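Cutting back on coffee, week 5

2026-06-16

I have been drinking less coffee since the middle of last month and a few people asked how it is going, so I am writing it down.

Before this I had four cups on a work day and sometimes a fifth if the afternoon was slow. Now I have one at breakfast and one before lunch. The first week I had a headache most afternoons. It went away by the second week. I sleep a little better, but I also started going to bed earlier, so I can't say which of the two did it.

The afternoon cup was the hard one to drop. At the office everyone gets up at the same time and walks to the machine, and if you don't go you miss the talk. Lamisi Laryea suggested I go along and get hot water instead. I bring my own tea bags. Mint is fine. Ginger gets boring after three days.

Money

I kept the receipts for the first month and came to 40 dollars less than the month before. Most of that is the cafe near the station, which I used to stop at on the way home for no real reason. I still go in when it rains.

The grinder

My old grinder quit in December and I had been using the one Tanko Nnaji lent me. I finally gave it back and bought a small hand grinder. It takes longer. With two cups a day I don't mind, but with four I would have given up on it. Medium grind works best in my pot. Anything finer and there is mud at the bottom of the cup.

I also switched to smaller bags of beans. A big bag used to be gone before it went stale, and now it isn't. I keep the bag in the cupboard with a clip on it. I tried the freezer once and didn't notice a difference.

Around the building

Not much else going on. The water was off for a morning, and I had to fill the kettle the night before. I have been taking the stairs on the way up, which wakes me up better than the third cup did. Polished marble on the wall, mostly beige with some pink in it, and it picks up every light.

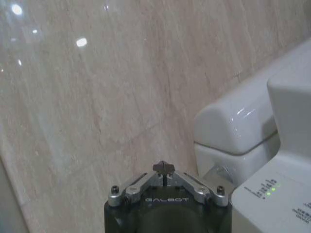 Next month

I want to try one cup a day for a week and see if the headaches come back. If they do I will go back to two and leave it there. I also have a tin of decaf from my sister that I haven't opened yet. I will post again once I have been through it.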